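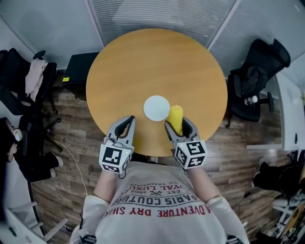
The Round Table at Lenton Street: A Summer Gallery

Posted 2024-06-30 by Kristine Manalastas
Filed under: Home, Dining room, Summer food

Welcome in, and find yourself a chair! I have been promising a proper gallery of the dining room ever since we got the round table in May, and between one thing and another (mostly food, and a weekend of painting that turned into two) I am only now sitting down to write the captions. A few of you wrote to ask about the finish, the floor, the lamp and the corn, so I have tried to work all of it in as I go. Some of these captions ran away from me a little. You know how I am once I get started on furniture.

Click any thumbnail for the larger version. The captions are in the same order as the pictures.

Corn and a little white plate
I love this honey color next to the yellow of the corn. The plate is one of the small plain ones we use for nearly everything, toast and plum pits and the butter when the butter dish has gone missing, and I have never once wished it had a pattern on it. With the light oak finish underneath, anything bright gets to be the star.

The day it arrived
Still in its blanket in the hallway, with the legs off and tied in a bundle. I found it through Listix, where it had been up for long enough that the seller, a very patient man, had dropped the price to 125 dollars and thrown in the delivery. I had budgeted 400 for a table and was quite prepared to spend all of it, so you can imagine the mood in the house that evening.

The old rectangle, one last time
I wanted to be fair and put this one in too. It served us well for years, but it had corners, and the corners were exactly hip height on me and exactly forehead height on every small child who visited. It has gone to my cousin Jerome Quiambao, who needed a workbench and doesn't mind the candle wax. Jerome says the wax is good luck and I have decided not to ask for details.

The floor, before we put the table down
People always ask if the floor is real wood. The planks are wood-look laminate in a mix of browns, some of them quite dark and some nearly the color of the table, and I went back and forth for a whole winter over whether the mix would be too busy. I am so glad we went with it. It hides crumbs beautifully between sweepings, and a plain pale table sitting in the middle of all those browns looks calm and settled to me, as if it had been there longer than we have.

Sample boards
My scientific method, spread across the windowsill. We had three finishes we liked from the Böttcher chart for the sideboard, and I carried these little boards from room to room for days to look at them in the morning and then again at supper time. The middle one won. It is a shade deeper than the tabletop, and I think that was the right call, although Ramesh still holds out for the darker one every time the subject comes up.

Ramesh and the wobble
There was a wobble. Ramesh Chaudhary, my husband and a firm believer in folded cardboard, spent most of a Saturday underneath with a flashlight before he found that one leg bolt had simply never been tightened all the way. He looks very pleased with himself in this one and I think he has earned it.

The lamp question
This is the Illura pendant, hung too high. I put this one in as a warning. We measured from the ceiling when we should have measured up from the table, and for a week we ate dinner feeling like we were in a train station.

The lamp question, answered
Same lamp, lowered. What a difference! The light now lands on the food and on people's hands, and everyone's face looks kinder. If you are hanging a lamp over a round table, have somebody sit down and somebody else hold the cord, and then argue about it while the food is still in the oven so that you have a deadline.

First supper
Lentil soup, bread, and a salad I was prouder of than it deserved. What I remember most is how easy it was to talk. With the old table there was always somebody at the far end missing half the story, and here every seat is as good as every other one.

Estela's tablecloth
My dear friend Estela Sepúlveda brought this over as a table-warming present (is that a thing? it ought to be). It was her mother's, and it had been folded in a drawer for such a long time that the creases will probably outlive us all. I use it for birthdays only, and I hold my breath whenever the beets come out. The rest of the time I leave the wood bare, mostly out of laziness, but also because I really do like looking at it.

The farm stand on Route 217
Our Sunday drive. They sell corn, beans and whatever else came up that week, and there is a coffee can for the money. I always plan on a few ears and come home with a bag I have to carry in both arms. Quang Lý, who grows most of what is on the stand, told me to stop peeling the husks back to look at the kernels and just feel along the ear through the husk instead. You can tell if it is filled out right to the tip, and nobody after you gets stuck with a dried-out one. I was a little embarrassed, but I have done it his way ever since.

Husking on the back step
I do all of this outside now. Corn silk gets into everything, and there is still some in the toaster from last August, heaven knows how. A damp paper towel rubbed down the ear takes off most of the last threads, and what's left you can call rustic.

Butter, three ways
Plain salted, lime and chili, and one with a spoonful of miso that I was very nervous about. The miso one was gone before I had sat down! I soften a stick on the counter, mash the extras in with a fork and chill it again in a little dish. If you make the lime one, go easy on the juice or it won't come together, and use plenty of zest.

The crowded evening
Nearly everybody I love within driving distance, with the piano bench and the step stool pressed into service. A round table is generous in this way. You can always ask people to scoot, and somehow there is always another bit of curve for somebody's elbow. The platters are the hard part, because a long platter looks a bit silly on a circle, and I have been slowly swapping mine for smaller bowls that can be passed around.

Rings and wiping up
A close-up of the one water ring we have so far, for those who asked how the finish is holding up. It was a glass of iced tea left out overnight, and it was my glass. I went over it with a soft cloth and a tiny bit of oil and it has faded to where you would have to know to look. For everyday cleaning I use a damp cloth and then a dry one, always following the grain. The grain is faint on this top, so you may need to bend down and catch it in the light to see which way it runs.

Morning, empty chairs
I took this one at breakfast time before anyone else was up. The sun comes in from the side at that hour and makes a soft patch that creeps over the tabletop while the kettle boils. I don't do anything useful at that time of day. I highly recommend it.

Homework side, supper side
It's a working table too, of course. The rule is that pencils and papers are off by five, and the rule is broken daily. We keep a shallow tray on the sideboard so that the whole mess can be lifted away in one go and lifted back again after the dishes.

What's next for the room
The bare wall. I have 4 frames leaning against the baseboard, and they have been leaning there since before the table came. Ramesh would like them in a row and I would like them in a square, so if you have strong feelings, please leave them in the comments. I am especially interested in feelings that agree with mine.

A few quick answers from the last post: the table is a standard dining height, so ordinary chairs slide right under. No, it doesn't have a leaf, and I did think about that before buying it. The small white plates came in a box from a yard sale, so I can't point you to a shop. And yes, Estela, I will write down the miso butter properly, with amounts, as soon as I have made it again and measured something.

More pictures of the sideboard will go up when the last coat has cured.

Next gallery: The pantry shelves, before and after
Previous gallery: Painting the hallway (twice)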